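Fitting and checking a flying helmet and harness for light aircrew

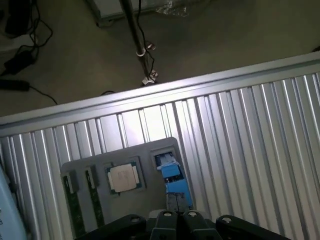

Before you start

The procedure applies to aircrew with a nude body weight below 70 kg flying in the Felik two-seat trainer. Fitting is done in the equipment room at Hadton, with the crew member in full summer or winter clothing. Allow 60 minutes. A winter fit does not carry over to summer clothing, so book both before the change in October.

You will need the crew member's size card, a Gimik fitting gauge, a soft tape measure and the Thaweesak harness key.

Step 1. Measure the head

Run the tape just above the brows and over the widest part at the back. Take the reading twice. If the two readings differ by more than 5 mm, take a third and use the middle value. Write it on the size card.

Step 2. Fit the liner

Choose the liner from the size table and press it into the shell from the crown down. Seat the nape pad last. With the chin strap done up, the shell should move the skin of the forehead when turned by hand. If it slides over the skin, go down one liner size.

Step 3. Check the balance

Ask the crew member to sit upright and look level, then to tip the head forward and return. The helmet must not roll over the brows. Repeat with the visor down and the mask connected - most poor fits show up at this point.

Step 4. Set the harness

Tighten the lap straps first, then the shoulder straps. Slack left in the lap straps lets a light occupant ride up in the seat. The buckle should lie flat, below the navel. The shoulder straps must leave the seat back at or above shoulder height. If they do not, change the seat height and begin this step again.

Step 5. Record the fit

Enter the liner size, strap settings and clothing state on form 42. Both the fitter and the crew member sign it. Send a copy to Panya Srithong in the equipment section.

If the smallest liner is still loose, stop and refer the crew member to Thitima Thongdee. Do not pack the shell with foam or cloth.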